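Taswood Board Oil, 8 oz
By Drenum Kitchen Goods

Your cutting board has been asking for this since the day you brought it home. It asks by going gray, growing fuzz and smelling of every onion you ever loved.

Taswood is food-safe mineral oil with a little beeswax in it. It has no scent, no color and no opinions. Rub it in at bedtime, wipe off the extra at breakfast, and your board will drink up water a good deal more slowly.

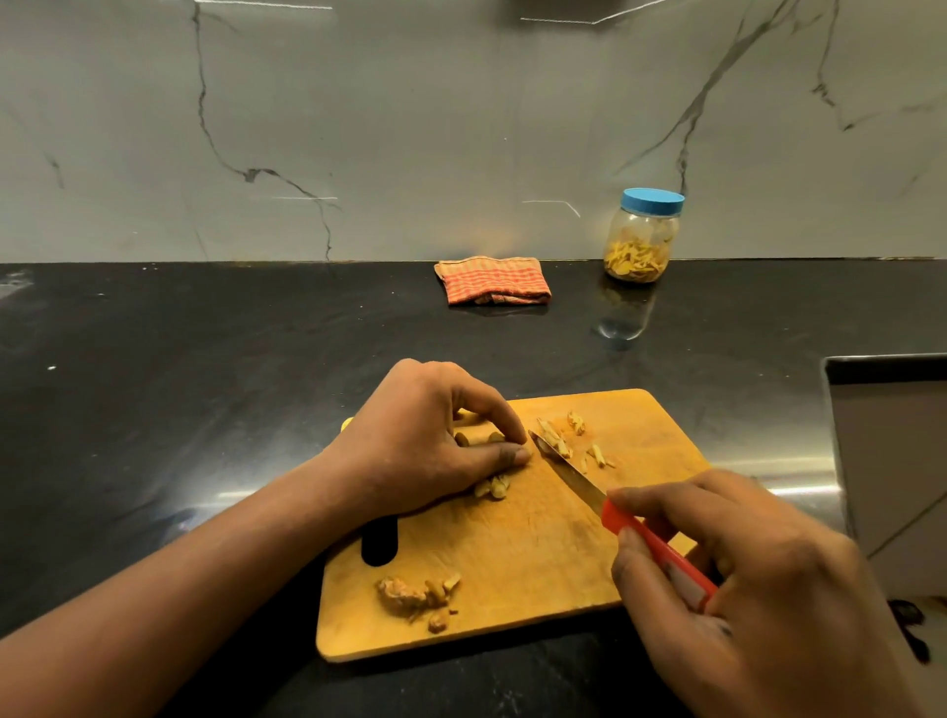
Ornella Fontana writes that she put off oiling her board for 14 years, used half a bottle in one weekend, and now resents how nice it looks. Four stars. She took one off for the cap, which she calls "a thumb trap."

We have heard about the cap. The new one ships in August.

What it won't do

Taswood won't lift stains. Turmeric, beets and carrots go where they like, and oil on top just makes them shinier. Try coarse salt and half a lemon first, rinse, let the board dry standing up, then oil. It won't fill knife marks either. For those you want sandpaper and a free afternoon.
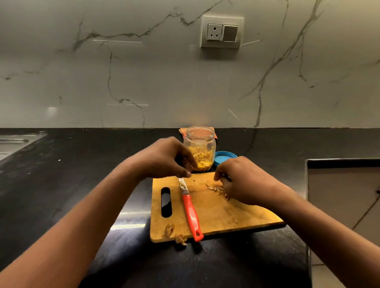 How much to use

One tablespoon per side for a medium board. New boards get 3 coats in the first week, then one a month, or whenever you remember, which we understand is less often. Do the edges and the inside of the handle hole too. End grain is thirsty.

Sizes
8 oz bottle
12 oz bottle with cloth (the cloth is an old T-shirt with better manners)

Also fits the Bassi and Geseck refill pumps.
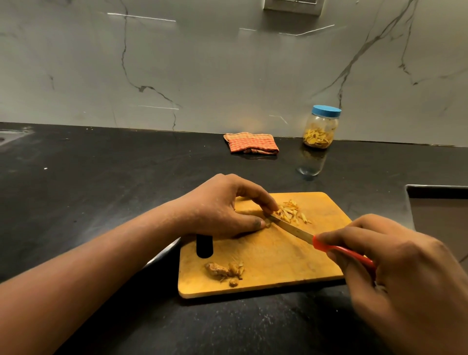 Wooden board with handle hole. Board and knife not included.

Questions about orders go to Yetunde Ogundipe at the shop counter, before 3 p.m.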